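Small thread about spoons. I moved to a new apartment in November and I am still sorting the kitchen, so please be patient with me.

In the old place we had one drawer for everything. Forks, spoons, batteries, the tape. When I packed, I put it all in one bag and wrote "drawer" on it. This was a mistake and I paid for it on Thursday, on the kitchen floor.

So now I have a rule: one kind of thing on the table at a time. First all the knives, then all the forks, then the spoons. I lay them down, look at them, and decide who stays.

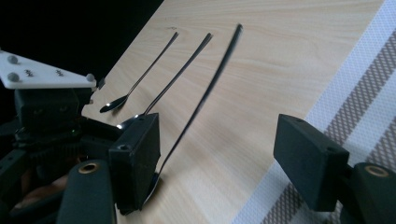

Long spoons are my weak point. I drink coffee from tall glasses, and a normal teaspoon falls inside and then you must fish for it with your fingers. With a slender handle and a small oval bowl you can reach the sugar at the bottom. I like to put them parallel on the wood, all handles in the same direction, and then it is easy to see if one is longer than its neighbor.

My long spoons came from two different shops. The older ones are Haslam, I bought them before I was married. The others are from Cokaten and they are a little heavier in my hand. I thought I would mind that they don't match. I don't mind.

The problem is the drawer tray. I have a Jutent tray with five places and every place is made for normal cutlery. A long spoon lies in it diagonally, and then the drawer does not close, or it closes and does not open again. Yesterday I had to use a ruler to free it.

I tried to stand them in a jar next to the stove. It looks nice for two days. After this they have a thin layer of oil from the frying and I wash clean spoons every weekend.

Now I try the Miltix divider, the kind you can pull longer or shorter. I put it at the back of the drawer, from left to right, and the long spoons lie there across. It cost me 30 with delivery - more than the spoons, I think.

One more thing I learned: dry them well before you put them away. Where the bowl meets the handle a drop of water likes to stay, and later you find a spot. I use an old cotton towel, the soft one, not the new one that leaves fluff.

Next is the drawer with the lids. I will need more coffee for that one.

Comments

We call them iced tea spoons here. My grandmother had a set and we all fought over them.

Does the divider slide around when you open the drawer fast? Mine did until I put a rubber mat under it.

"Drawer" on the bag, I feel seen. Mine said "kitchen misc 2".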